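Against the Welcome Mat of Cookies

Eleo wants to know if I'm still watching. Flundel wants to know if I'm enjoying Flundel. My bank, which has known me for 16 years and could pick my grocery habits out of a lineup, wants to know if I'd like to take a quick survey about logging in, which I have not yet managed to do.

I would like to speak up for the machine that leaves you alone.

I grew up with a toaster that had one lever. You pushed it down, and later it came up. At no point did it ask me to rate the toast. It had a dial with numbers on it that nobody in the family believed in, and it lasted until my parents moved. Its replacement has a screen. The screen says "Enjoy!" when the bread is done, and then it beeps, and if you don't come and enjoy promptly it beeps again.

The trouble started, I think, when somebody worked out that attention could be measured. Once you can measure a thing you can put it on a chart, and once it's on a chart some poor soul has to make it go up. So the app that came with my bathroom scale, a cheerful outfit named Zupan, sends me a note when I haven't weighed myself in 4 days. I know I haven't. I was there. In May it told me it missed me. I have cousins who have never gone that far.

People say you can turn all this off, and you can, in the sense that you can empty a lake. Kukis, where I once bought a lampshade, keeps its email settings behind a page of switches, each one labeled with a kind of message I had no idea existed. There were "updates" and also "news." There were "moments." I switched off moments and felt, for the rest of the afternoon, slightly guilty about it. Two weeks later I got a moment anyway. It was 200 words long and concerned lampshades.

I'll admit the other side has a case. A smoke alarm ought to bother you. So should the car when the door is open, and the freezer, and the dentist's office, up to a point. My complaint is that the lampshade people have borrowed the smoke alarm's voice. Everything now arrives in the same red circle, with the same little number in it, and after a few years of this the body stops telling a fire from a discount. I have let real messages sit for a week because they looked like everything else.

My modest proposal is that every company be given 2 interruptions per customer per year. They can use them however they like. They can spend both in January and then sit quietly, like children who ate all their candy on the first night. I suspect we'd see some very well written interruptions — and a lot of firms finding out they had nothing to say.
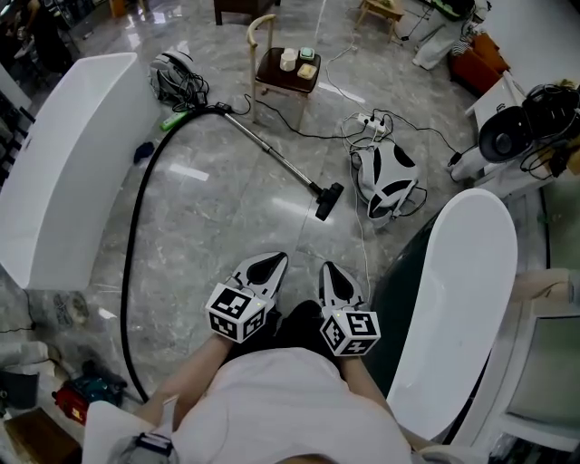

Quiet machines still have to let you know things, and I don't begrudge them that. The old stove had a pilot flame. The radio had a lit dial, which told you it was on and left the rest to you. I am fond of anything in that line, down to the small green light near the top of each of those two grippers, which glows away without a chime or a follow-up email. A light like that can be ignored all day and will never bring it up. If my scale could learn the trick I might even go and stand on it.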